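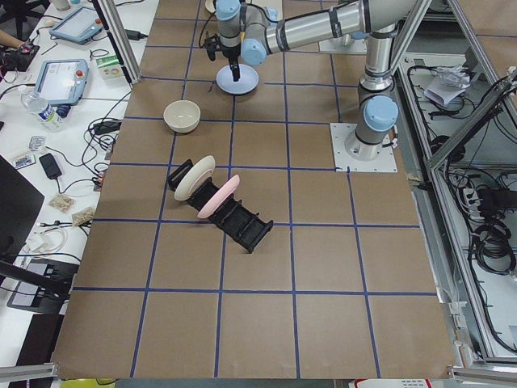
Dish station, one arm over the light blue disc.

2022-03-10. Demonstration for the visitors from Arell. Present: Sihan Li, Rizwan Chaudhry, Xiuying Yu.

Purpose of the visit: to show the table task with both arms and to answer questions about the grid layout. Rizwan Chaudhry gave the introduction. The group was told that the grid is an aid for resetting objects between runs and that the control software does not read it.
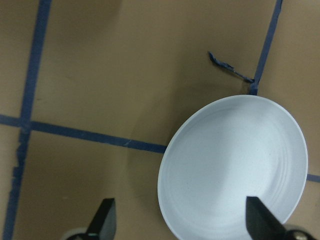 The visitors asked how much tape wear is acceptable. Our practice since January has been to replace a strip when its edge can no longer be used to place an object - this should be written into the setup sheet. Xiuying Yu will draft the wording.

The second question concerned the number of runs stored to date. The figure given was 3867, of which 38 are set aside for review. 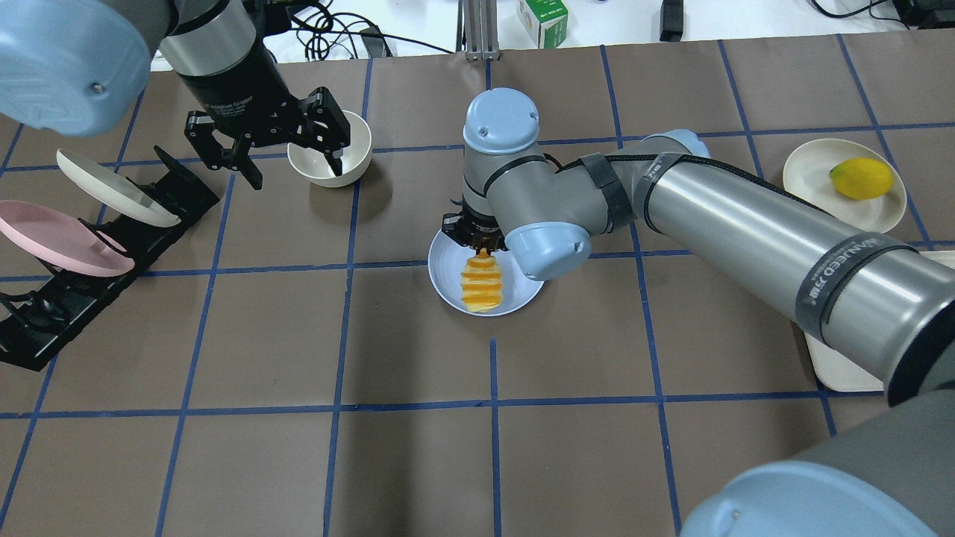 Both arms at work: one gripper by the small bowl, the other over the light blue plate.

Sihan Li explained the order of objects and why the lemon is kept on a separate plate from the yellow ridged item. Arell requested a copy of the object list. Guangming Xiao is to approve it before it is sent.

Remarks from the group were favorable. One visitor considered the approach to the plate too slow for a public event. Speed settings were left unchanged - any increase requires a new safety check.

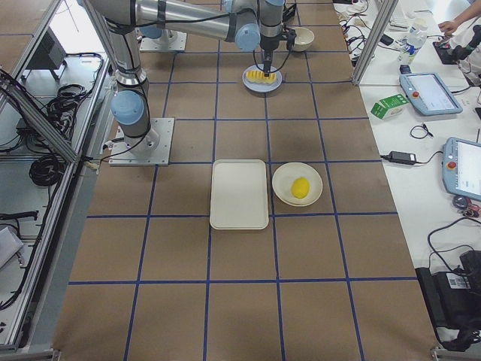
Actions
1. Setup sheet, tape section: Xiuying Yu.
2. Object list to Arell: Guangming Xiao.
3. Limit the next group to five visitors.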